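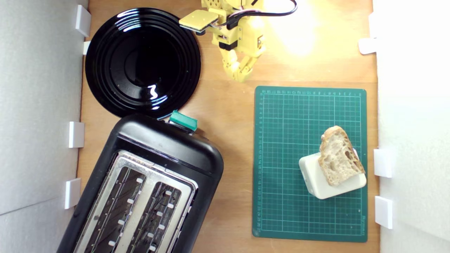
Ticket 72: breaker on kitchen circuit trips in the evening
Opened September 26, 2010 by Kojo Ofori
Site: Larnon, unit 23
Breaker 3 in the hall panel has tripped on and off since we moved in. It kills the kitchen counter outlets and the light over the sink. It resets right away and holds until the next evening. A two-slot toaster like the black one next to the plate is on that circuit, along with a kettle and a space heater in the next room. Please advise whether the breaker or the wiring is at fault.

Reply from Vatton Electric
Please unplug everything on the circuit, reset the breaker and leave it overnight. Then add one appliance per evening. Write down what is running if it trips.

Update, Ofori
Held overnight with nothing plugged in. Held with the toaster alone. Held with toaster and kettle. Tripped when the heater came on while the kettle was heating. Same result the next evening.

Reply from Vatton Electric
That points to overload. The panel label shows the next room on breaker 2, but your results put the heater on 3. Our technician will check the label and tighten the terminals. Do not install a larger breaker.

Visit notes
Label was wrong. Corrected. One loose neutral found at the outlet left of the sink, remade. Breaker tested OK, not replaced. Heater moved to the Bolley side outlet, on breaker 2.

Status: monitoring. Close in November if no further trips.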